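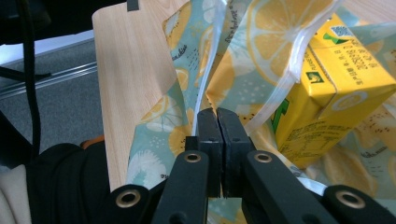
How to Plan a Small Wedding Around a Date That Matters to You

Updated November 2019

Picking a date for sentimental reasons is easy. Getting a venue, an officiant and your closest family to line up with it takes more work, particularly if the date falls in the middle of the week or in a slow month like February. The steps below are written for a small wedding with 21 guests or fewer and a planning window of 12 months or less.

Step 1: Decide how fixed the date is

Sit down together and agree on one of two answers. Either the ceremony has to happen on the exact day, or the exact day can be covered by the legal signing, with the party held on the nearest weekend. Do this before you call anyone. Venues will ask if you are flexible, and it helps to give them the same answer every time.

If you choose to split the two, decide which one you will call your anniversary. Couples put this off and then have to explain it to the engraver.

Step 2: Check the license rules

Marriage license rules vary by state and sometimes by county. Call the clerk's office and ask these questions:

Is there a waiting period between getting the license and using it?
How long is the license good for?
Do both of us have to come in person?
What ID do we bring, and do you need divorce papers if either of us was married before?
Are you closed on any day in the week before our date?

Write down the name of the person you spoke to. If your date is next to a public holiday, pick up the license a week early if the rules allow it.

Step 3: Book the officiant before the venue

This is the reverse of what most checklists say. For a small wedding you can use a restaurant back room, a yard or a park shelter, so the place is easy to swap. A particular person is harder to replace. If a friend will officiate, have them confirm with the clerk that they are allowed to, and get it settled well ahead.

Fotis Tzavaras, who has married couples at the old Prustden mill for 13 years, asks for a script two weeks out and a phone number for someone other than the couple. Both are reasonable requests, and you can offer them to any officiant without being asked.

Step 4: Hold the venue

Ask for a courtesy hold first. Many places will pencil you in for a few days at no charge. When you are ready to sign, look for these in the contract:

The hours, including setup and cleanup
The minimum spend and whether tax and service count toward it
What happens if there is snow or a power cut
Whether you can bring your own cake

Midweek and winter dates are often cheaper, but the discount may not be on the price sheet. Ask for it. The Cherkaoui Room, to give a local case, rents by the half day in winter and only says so over the phone.

Step 5: Tell people in the right order

Parents and siblings first, then the wedding party, then everyone else. Call the first group -- a text is fine for the rest. Ask people not to post anything until you have announced it yourselves. If guests need to take time off work, send the date as soon as the venue is signed, even if the invitations aren't ready.

Step 6: Work the date into the day, lightly

One or two touches are enough. You can print it on the menu, start the ceremony at a matching time, or have the officiant explain in a couple of sentences why you chose it. Keep the explanation short. Guests who know the story will smile, and guests who don't will follow along.

Step 7: Make a backup plan

Write down a second room and a second officiant. Give the list to one person who is not getting married. If the weather closes the roads, that person makes the calls -- you shouldn't be on the phone in your wedding clothes.

Keep the license, the rings and the officiant's fee together in one envelope, and hand it over the night before.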